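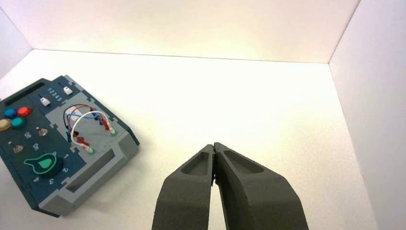

Libor Paulík: The deal table for mining and metals still shows the Skyrme transaction twice after last night's rebuild. One row has Ledance as buyer, the other has Jellen. The value is added both times, so the quarterly total is too high by 208 million. Please check before the report goes out.

Status: open
Component: deals database, quarterly export
Reported in: March 2021

Log

Reproduced on the test copy. The filter was sector = metals and mining, status = announced, all regions. Two rows come back for the Skyrme copper stake, with the same announcement date and the same target ID. Buyer IDs differ. The duplicate check compares buyer, target and date together, so it treats them as separate deals.

Checked the source filings. Ledance and Jellen bid through a joint vehicle and each company put out its own notice. The loader reads each notice as a new record. The joint vehicle has no entry in the company table, which is why neither row was linked to a parent deal.

First attempt: added the joint vehicle as a company and set both buyers as members. Reran the loader for that day only. Result unchanged – the member link is read at export, after the totals have been written.

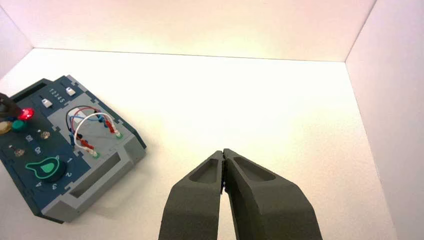 Second attempt: moved the member lookup ahead of the totals step and reran the full quarter. The Skyrme deal now appears once, with two buyers and one value. The export finished in 15 minutes, no errors in the log.

Side effect found during comparison with the previous export. Record 1933 (Prurkel, zinc assets) lost its value field. Prurkel is listed as a member of its own parent group, and the new lookup follows that link in a loop until it reaches the depth limit of 4, then writes a blank. Removed the self-link by hand. Value restored on the next run.

Libor Paulík: Total matches my sheet now. The regional split is still wrong. The deal is under Europe, and the mine is in Zambia.

Region is taken from the buyer's head office when the target has no country code. Target country added for Skyrme. Split regenerated and matches the filing.

Remaining work: reject self-links when a company record is saved, and add a warning when region falls back to the buyer. Both are scheduled for the April release. Until then, run the duplicate report on target ID and date only, and review the matches manually before export.

Status: resolved, follow-up open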